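ホーム > 梱包・収納 > 仕切り付きダンボール箱

2020年12月31日 文:Javiera Maldonado
シェア 64 コメント 13

Orkexの仕切り付きダンボール箱、うちの売れ筋です

こんにちは、Javieraです。年の瀬に箱の話ですみません、でも好きなんです、箱。今回はOrkexの仕切り付きダンボール箱のページを書き直しました。前の説明文はメーカーの資料をほぼそのまま載せていて、「で、結局なにを入れるの?」という問い合わせが何度も来ていたんですよね。

わたしのおすすめは、ケーブルの変換アダプタとか、予備のネジ袋とか、引き出しに放りこむと二度と会えなくなる小物たち。中がボール紙の仕切りでマスに分かれているので、ひとマスに一種類と決めてしまえばかなり片づきます。ふたはフラップ式で、作業中は外側にぺろんと開いたまま机に置いておくのがわたし流です。閉じたり開けたりしていると、そのうち戻すのが面倒になるので!

置き場所は、ノートパソコンの手前くらいがちょうどいいです。画面の向こうとこっちで向かい合って打ち合わせをするときも、箱の中身が手の届くところにあるのは助かります。木目の明るい机だと茶色い箱が意外となじみます。

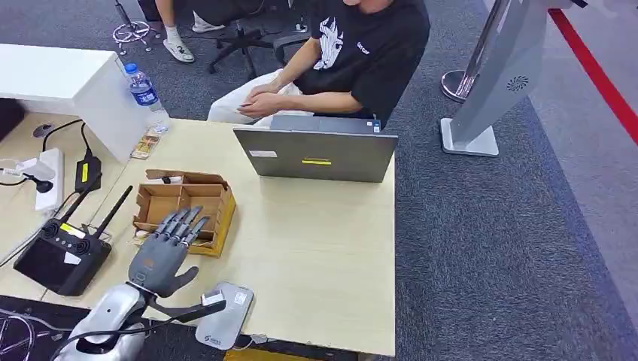 価格と送料

ひと箱1,900円です。送料は3月に見直す予定なので、それまでは今の料金のまま。7箱以上まとめてご注文の方には、Irntonの無地ラベルシートを1枚おつけしています。マスの縁に貼るとき、端を少し折り返しておくとあとではがしやすいですよ。

仕切りは抜き差しできます。ただ、何度もやると溝のところが毛羽立ってくるので、最初に配置を決めてしまうほうがきれいに使えます(わたしは三回変えて、ちょっとよれよれにしました)。

床の置き場所を決めるなら黄色のテープ

箱と一緒によく買っていただくのが、Zúñigaの黄色い床用テープです。カーペットの上に四角く貼って「ここが定位置」とするだけなんですが、これが思った以上に効きます。灰色がかった青のカーペットだと黄色がぱっと目に入るし、つやがあるので光が当たると白く光ります。木の家具のすぐ脇に四角を作っておくと、通り道にものがはみ出してきたときにもすぐ気がつきます。

貼るコツは角です。四辺を先に仮置きして、角を重ねてから上を押さえる。毛足の短いカーペットなら手のひらでこするくらいで十分でした。毛足の長いラグには正直おすすめしません、端から浮いてきます。貼る前に掃除機をかけるのも忘れずに。わたしは一度さぼって、糸くずごと貼りました。

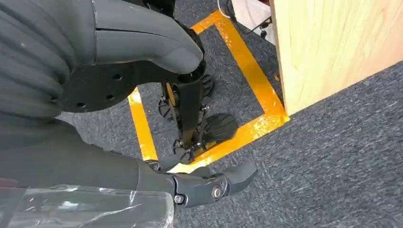

よくいただくご質問から

箱だけ、テープだけのご注文ももちろん大丈夫です。テープの色は今のところ黄色のみで、白の取り扱いはBriltovの在庫しだい。入荷したらこのページに書き足しますね。

箱はたたんだ状態でお届けします。組み立てにテープは要りませんが、重たいものを入れる方は底に一本貼っておいてください。湿気の多いところに長く置くと紙がやわらかくなるので、洗面所や玄関のたたきは避けたほうが無難です。

領収書が必要な方は、ご注文時の備考欄に宛名を書いてください。

コメントを読む | 一覧へ戻る | カートを見る | お問い合わせ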